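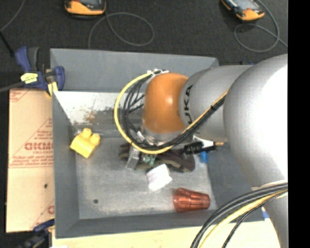
Figure 2. Large rectangular bin with sloping sides, gray.

4.2 Loss and return of shared bins

In the interviews the word "bin" was used for almost every open container that goes out from the depot and is expected to come back. For the analysis we needed a narrower meaning. We count as a bin any rigid open container without a fixed lid which is owned by the pool and not by the shop. Folding crates were excluded, and also the thin trays in which bakeries send their bread, as these belong to a different exchange with its own deposit. The rectangular form with sloping sides (Figure 2) is the one most respondents had in mind when they spoke about bins in general, and it is also the form on which the two pools in our study disagree most strongly.

The first pool, operated by Sirgate, charges no deposit. A shop signs for the bins when they are delivered, and the driver takes back what he finds at the next visit. The second pool, Cornska, takes a deposit for each bin and returns it at the end of the month. Both pools serve mainly small grocers and market sellers, and many shops in the northern part of the town are members of both. We had expected that the deposit would be the main reason for the better return in the second pool. The delivery notes do not support this in a simple way. Of the 167 shops for which we have complete notes, those who are members of both pools returned the bins of Cornska and the bins of Sirgate with nearly the same delay. The difference between pools comes mostly from shops which belong to only one of them.

Afroza Begum conducted the interviews with shop owners and noticed early that the question "Where are the missing bins?" was understood as an accusation. In November the question was therefore changed to "What do you use the bins for between two deliveries?", and the answers became much longer. Owners told us that a bin is useful for storing onions, for closing a gap under a counter, for carrying waste to the street and for keeping a door open in the summer. One owner explained that he never considered these bins as missing, because he could see all of them from his chair. In the register of the pool the same bins had been written off.

It is useful here to separate two situations which the registers put together. A bin can be lost, in the sense that no person in the system knows where it is. A bin can also be resting, by which we mean that it remains with a member who knows very well where it is and has no strong reason to give it back. Earlier work on returnable packaging usually treats the second situation as a slow form of the first. Our material suggests that they should be handled separately. A deposit acts on resting bins if the shop needs the cash, but it has little effect on bins which have already passed to a third person, for example a neighbor or a street seller.

The shape also plays a role. Bins with sloping sides can be placed one inside another when they are empty, and so a resting stack takes little floor space. Straight-sided containers become an obstacle sooner, and owners asked the driver to remove them. Jawad Bhutto, who compared the delivery notes with the stock lists, found that straight-sided containers were returned earlier in both pools, although their deposit is the same. We do not want to make too much of this result, because the straight-sided containers are also newer and were given first to the larger shops.

A last point concerns the count itself. Sirgate ordered 200 new bins during the study period, and the members were informed by a note on the invoice. Several owners understood the note to mean that there was now no shortage, and they stopped stacking their empty bins at the door. The registers show a longer delay in the weeks after this note. Whether the delay came from the note or from the holiday season cannot be decided from our data, and we return to this question in Section 5, together with the drivers' own records of refused pickups.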